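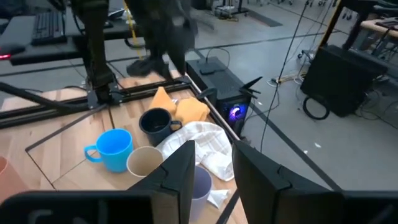

What will students do at the Hasness Robotics Club this October? They will spend the month teaching a pair of robot arms to tidy up after a coffee break, and families are warmly invited to come and see how they are getting on.

The Cullel Table Challenge, as the project is called, asks each team to program its arms to pick up cups and set them down again without a spill or a tumble. It sounds like a small thing – and any parent who has asked for help with the dishes may smile – but a good grip takes a great deal of patience, and our students have logged almost 400 practice runs since the club year began.

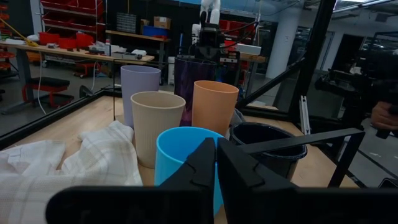

Wanpen Noiphan said that she had expected the programming to be the hard part, and that her team had spent far longer talking over how firmly to hold a paper cup.

The open evening begins at 6:30 p.m. in Room 105 of the Torres Building, with light refreshments and plenty of time for questions. Admission is free, and younger brothers and sisters are very welcome. Places for the spring class, supported by Gidano, can be reserved at the door.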